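I have been to exactly one experimental music festival in my life, and it was last September, and I still have the wristband in the dish where I keep my keys. So I guess it did something to me.

Some background. I play the accordion badly and I own way too many records, but until last year my taste stopped pretty firmly at things with a tune. Then my sister-in-law gave me a paperback called Nerkeck, a collection of scores and letters put out by a tiny press I had never heard of. Half the scores aren't even in notation. One of them is a typed paragraph telling the performer to carry a radio up a hill and turn it off at the top. I read that one on the bus and laughed out loud, and then I thought about it all the way through dinner (my husband asked twice if I was coming down with something).

The book is 171 pages, and I read it in two nights. The letters are the best part. They're mostly between a composer who signs everything just Weerasinghe and a sound engineer who is clearly at the end of her rope, and they argue about tape. How long the tape should be, who's paying for the tape, whether the hiss should stay in. There's a whole letter about a door! She recorded a door closing for him eleven times and he sent back a page and a half on why the fourth one was the only honest door. Her reply is one line and I won't spoil it.

Anyway, inside the back flap there was a mention of a festival in a town called Skirkent, and I looked it up, and it was still going, and there were tickets left. Forty minutes later I had a motel room booked. My husband does not care for this kind of thing at all, so I went by myself.

The drive was long and I'll skip it except to say that if you ever stop for pie on that road, get the sour cherry.

The festival happens in whatever buildings the town will lend out. The opening night was in an old feed store with folding chairs and one very loud refrigerator, and I assumed the refrigerator was part of the piece for a good ten minutes. It wasn't. Somebody got up and unplugged it, and a few people clapped, and then the lights went down and a woman played a single note on a cello for so long that I stopped hearing it as a note. I know how that sounds. I'd have rolled my eyes at me too. But somewhere in there my shoulders came down from around my ears, and I noticed a moth going around the exit sign, and I could have sat there until midnight.

The second piece I did not like. It was four guys with laptops and it sounded like a dishwasher with a fork stuck in it. I'm told it was very good.

Afterward I ended up at the merch table, which was my favorite place all weekend if I'm being truthful. Cassettes, zines, a box of hand-sewn booklets with no titles on the covers, a T-shirt that just said STERENT in block letters. Sterent is a duo, I learned. They do things with piano strings and fishing line. I bought the shirt before I'd heard a note, which my sister-in-law says is the most festival thing a person can do. 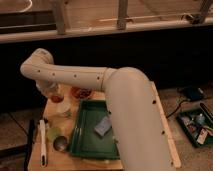 The next afternoon was the talk I'd driven all that way for, a conversation on the Nerkeck letters, held upstairs in the public library with the windows open. I'd figured on a dozen people. It was packed, people sitting on the floor between the biography shelves, and I got the last spot on a radiator (off, thank goodness).

Archie Urquhart thought the letters should never have been printed at all. Leave them in the box, he told the room, and let people hear the tapes first, because once you've read two people squabbling over a door you can't hear the door anymore, you only hear the squabble. He wasn't rude about it. He'd loved that music for most of his life, he said, and he missed not knowing anything about who made it.

Well, that started something! A woman by the window said she'd never have found the music without the book, and I nodded so hard I nearly slid off my radiator. Someone else wanted to know who decides what goes in the box. The moderator tried to steer us back to her questions and gave up, and I think she was glad to. It went half an hour over and a librarian had to come up and flick the lights at us.

I've gone back and forth on it ever since. I came in through the letters, so of course I'm on their side. But a few weeks after I got home I finally tracked down the tape piece with the door in it, put on the good headphones, sat down on the floor of the den, and sure enough, when the door came around I was grinning and thinking about that poor engineer and her one-line reply. I wasn't listening to it. Archie had me there. I've played it maybe a hundred times by now and only lately has it started turning back into a plain old door.

The final concert was outdoors, down behind the grain elevator, and this was the Sterent set. I wore the shirt, yes. They had strung line between two fence posts and a piano frame with the case taken off, and they walked up and down with rosin on their gloves, pulling. It made this enormous groaning sound that I felt in my back teeth. A dog across the road joined in. A freight train went by right in the middle and they both just stopped and stood there with their hands on the line until it was gone, and then picked up again, and I got a lump in my throat over it, standing in a gravel lot with a paper cup of lemonade.

I tried to explain all this when I got home and did a terrible job. "So they rubbed a string," my husband said. Yes. They rubbed a string.

A few practical notes in case any of you get the itch. The full weekend pass was pricier than two single nights, and I'd still get it, because the thing you think you'll skip is the thing people are talking about at breakfast. Bring a cushion. The chairs are the kind you remember from church basements. Bring a sweater too, even if the day is hot, and cash for the merch table, where the card reader quit early and stayed quit. The motel was fine. The ice machine was right outside my door and by the last night I'd started to enjoy it, so maybe I'm further gone than I thought.

My drive home was 481 miles and I did most of it with the radio off, which is not like me. I stopped for the pie again.

As for the accordion, I've been trying a thing where I hold one low chord and open the bellows as slowly as I can manage. The cat leaves. I'm up to 2 minutes before my left arm starts to shake, and there's a little wheeze that comes in toward the end, a leak in one of the folds I'd been meaning to have patched for years. I called the repair shop last week and canceled the appointment.

If anybody has a spare copy of the first Sterent cassette, the one with the gray cover, please write to me. I'll trade you records, or pay actual money, or drive to get it if you're anywhere near a pie place.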